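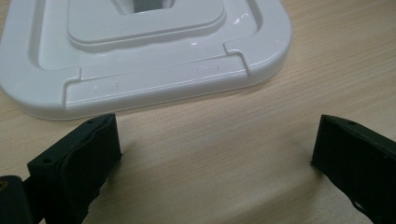
Candle care for the parish sacristy

Wax on altar linen comes off best once it has hardened. Lift what you can with a blunt knife, put brown paper on both sides and press with a warm iron. Change the paper as it fills.

Brass followers need only hot water and a soft cloth - no polish on the inside rim. At Tapsell we wash ours every 70 hours of burning. 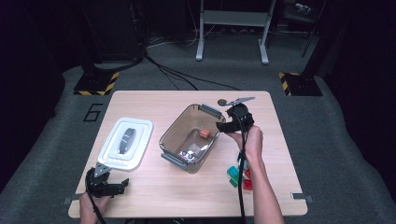
Trim wicks to a quarter inch before each Mass. Keep spare candles flat and below 70 degrees, away from the radiator. We go through about 117 altar candles a year, most of them in December, so order early. Stubs go in a bag by the vestry door for melting down.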